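Laundry tips: should you pay for a folding robot, or fold better yourself?
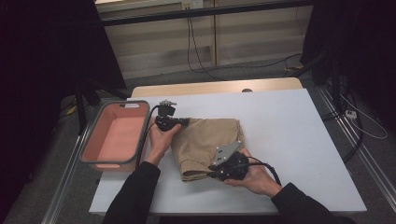 Eusebio Robles

Every few months somebody writes in to ask whether they should wait for a folding machine before they bother learning to fold properly. This time the question was about the Tuline, which Grododari is offering as a home service: two arms that clamp to a table, and a monthly charge of £32 for the folding. The firm says it learns from people who fold clothes with hand-held grippers, so that the arms copy what the hands did. Khaki trousers folded down to a compact bundle seem a fair thing to judge it by. Trousers are what most of us do badly.

I have read the brochure twice and I am not rushing to sign up. A few things I'd want you to think about first, with some folding advice mixed in, because the advice is free.

Ask what it folds, by name

The brochure says "everyday garments". When I rang up, that meant trousers, T-shirts, tea towels and hand towels. Fitted sheets are not included. Nor is anything with a hood, and socks are "planned". If your basket is anything like mine, the bit you hate doing is the bit they leave out. Get the list in writing and hold it against an ordinary week's wash.

Ask who gets things out of the basket

This is the weak point of all such offers. A single pair of trousers laid on a table is an easy job compared with the same pair knotted up with two shirts and a pillowcase. The basic Tuline wants each item put down flat, one at a time. By the time I have put a pair of trousers down flat I have done half the folding, and I'm standing there anyway.

Measure the table

You need a clear surface that stays clear, plus sockets within reach. My kitchen table is where the post, the school bags and the cat end up. Grododari will sell you a stand to go with it for £196, and you will have to find somewhere to put that too.

A pale, smooth board on the table is a good idea whoever is folding. Cloth slides on it without dragging, and you can see a crooked hem straight away against white. I use an offcut of shelf board, wiped down first. It made more difference to my shirts than any gadget has.

How to fold trousers so they stay folded

Do up the button and zip. Hold them by the waistband and give one hard shake. Lay one leg over the other with the seams matched, and pull the pointed bit of the seat in so the edge runs straight. Smooth from the waist down to the hem with the flat of your hand.

Then bring the hems up to just short of the waistband. Leave a finger's width, or the bundle bulges at the top. Fold again in half, or in thirds if your drawers are shallow. Press down on the bundle with both hands before you move it and carry it from underneath. Cotton trousers hold best if you fold them while there's still a trace of warmth from the airer or the iron.

If you have a collapsible basket, stand it at the side you naturally turn towards. I'm right-handed and keep mine on the left, and I couldn't tell you why that works.

What about the rivals?

Benmoussa has a folding frame with no motor in it. You drop the shirt on, flip the panels, and it does shirts well and trousers poorly. Clolon keeps announcing a cupboard that does everything and I've yet to find a shop that has one.

The small print

The Tuline contract runs for a minimum of 4 months and the call-out for a jammed arm is extra after the first 2. There are cameras on the arms. Ask where the pictures go and how long they are kept, and don't accept "to improve the service" as the whole reply. I asked on Wednesday and was told someone would ring back.

For anyone whose hands make folding painful, a trial may well be worth having, and I'd like to hear how it went. For the rest of us, I would keep the £32 and buy a decent airer.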